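# Chapter 7: Who Gets to Say Stop?

When I first taught this subject I used to begin with the treaties, and I would watch a whole room of perfectly cheerful people go quiet and start looking for their coats. So I have learned to begin with a river instead, and I hope you will bear with me while I do the same for you (the treaties are coming, I promise, in section 7.3).

Suppose, then, that two neighbouring states, Falutura and Bravitz, share a river, and that they have quarrelled over it for as long as anyone's grandmother can remember. One November, soldiers from Bravitz cross the bridge at the little town of Hakik and stay there. They say they were invited. The government of Falutura says they were certainly not, and within a week 1,135 people have left their homes and are sleeping in schools further down the valley.
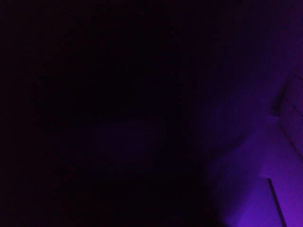 Now the matter goes to an international council, and this is where our chapter really starts. Every member of that council will say, quite sincerely, that it wants peace. What they cannot agree on is what they are allowed to do about it. Some would send a letter. Some would stop buying Bravitz's timber. One or two would send troops of their own, and a good many would like to wait and see, which is also a decision, and one we shall spend a fair amount of time on.

Chiamaka Akande, whose lectures I was lucky enough to sit through as a young man, used to ask her students to write down their own answer before reading any further. I would warmly encourage you to do it too, in pencil if you are shy! Keep the page somewhere safe, and come back to it when you have finished section 7.5.
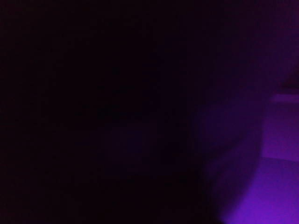
You will need three words to get going. *Sovereignty* is a state's right to run its own affairs. *Intervention* is what we call it when outsiders step in, whether with soldiers or with something milder. *Consent* sounds the simplest and causes the most trouble, for we must always ask who gave it, and whether they had any right to.

Section 7.1 takes up the invitation Bravitz claims to have received. Before you turn to it, do have a look at the short essay by Efe Amadi in the reader, which argues the case for waiting far better than I could, and note down one point where you disagree with him.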